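Soft Goods, Hard Choices: Lukmont Weighs Up Its Hand-Held Grippers

Rigid boxes present few problems for a modern gripper. Cloth is another matter, and it is to cloth that Lukmont has turned in its latest trial, in which two hand-held tools, the Lehtinen and the Lunia, were compared over 30 working sessions.

Both tools close two padded fingers on the work. Operators were asked to take hold of a fold, lift it and lay it down again, with up to 100 attempts in each session.
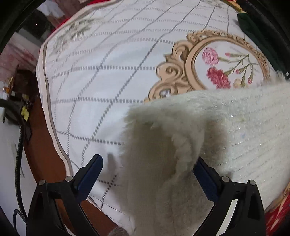
Dark navy pads closed on a fold of off-white plush.

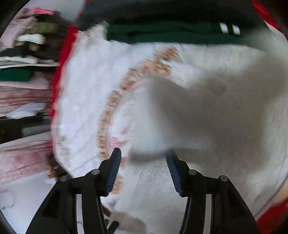
Page last changed: May 2019

Stella Kariuki, who leads the trial, considers the finger pads to be the deciding matter. "Long pile gives the fingers something to hold," she said. "A thin printed cover lies flat, and the operator must come in low and close slowly." The Lehtinen was preferred for thick pieces and the Lunia for single layers, although 5 operators asked for a lighter handle on both.

The recordings will now pass to Plandano, where the same tasks are to be repeated with the fingers mounted on a fixed arm. A second report will cover wear to the pads.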